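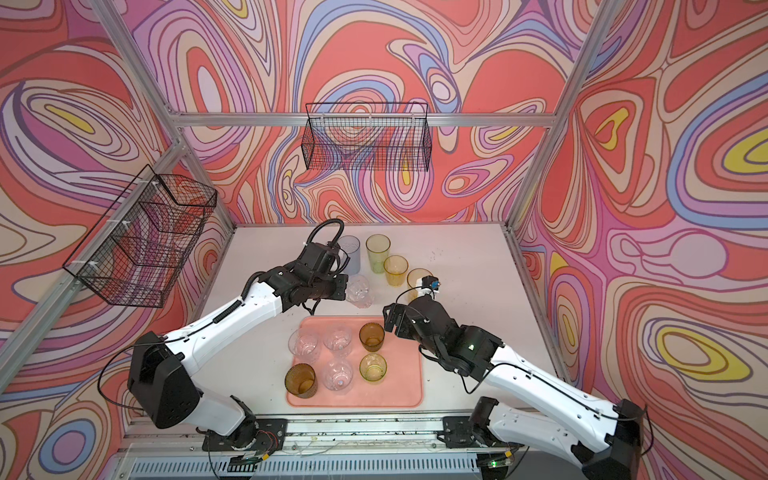
Week 5 notes: Pattern repeats, and why your drop matters

Righto, welcome back. A few of you emailed after last week's lecture asking whether you need to know the printing history for the test. You don't need the dates, but you do need to be able to tell me how a block repeat differs from a roller repeat, so go over those two pages again before the tutorial.

This week is all about the repeat, which I'll admit is my favourite part of the whole unit (I've been known to stop dead in hotel corridors to find the join). A repeat is the smallest piece of a design you can copy across and down to fill a surface. Simple enough to say, fiddly as anything to draw.

The three you'll be working with

Straight match. The motif at the left edge of the strip lines up with the same motif at the right edge, at the same height. Every strip gets cut the same. It's the easiest to hang and the easiest to spot, because your eye picks up the horizontal rows straight away.

Half drop. Each strip sits half a repeat lower than its neighbour. Diagonals appear and the rows break up, so a big motif looks far less like soldiers on parade. You'll waste more paper, though, and in the trade that gets blamed on the designer every time!

Random match. Stripes, grasses, textures, anything with nothing to line up. People still manage to get it wrong by hanging strips cut one after the other, so that a shaded edge meets a light edge all the way round the room. Reverse every second strip if the label tells you to.

Wavy and contoured designs are their own headache. A curve has to leave one edge and come in at the other at the same height AND the same angle. Get the height right and the angle wrong and you'll see a little kink every strip, all the way down the wall. I can't tell you how many folios I've marked with that kink in them. Draw across the join first, then work inwards.

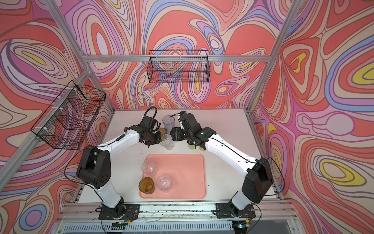 Scale comes next. A motif that looks lovely on your A4 sheet can turn into porridge at three metres, so pin it up and walk to the other end of the studio. Do it again with the lights off and just the window light. Warm colours close in value (coral beside salmon, say) tend to merge first, and a thin dark outline will hold them apart for longer than you'd think.

Worked example, since everyone panics about the sums

Say the wall needs a finished drop of 280 cm and the design has a vertical repeat of 32 cm. Divide 280 by 32 and you get 8.75, so you round up to nine full repeats, and nine lots of 32 is 288 cm. That's your cut length before trimming allowance. Eight centimetres lost on each strip isn't bad at all. Now try it with a 50 cm repeat: you need six repeats, 300 cm, and you're chucking out 20 cm every time. Same wall, same ceiling. Clients notice that on the invoice.

We'll do the half drop version together on the board, so bring a calculator that isn't your phone.

Reading

The Jendard sample books are on short loan at the library desk, two hours at a time, please don't peel the labels. Look at Tranen for half drops and Sidulon for contour designs. Tranen is a bit beige for my taste but the joins are beautiful.

For the tutorial

One repeat tile, hand drawn, any size up to A3, no more than five colours. Cut it into quarters, swap the corners, tape it back together and fix whatever's gone wrong in the middle. Bring the taped version, mess and all, as I'm marking that one. Tutorial's in room 316, 2 pm, and the guillotine is still broken so bring your own scissors.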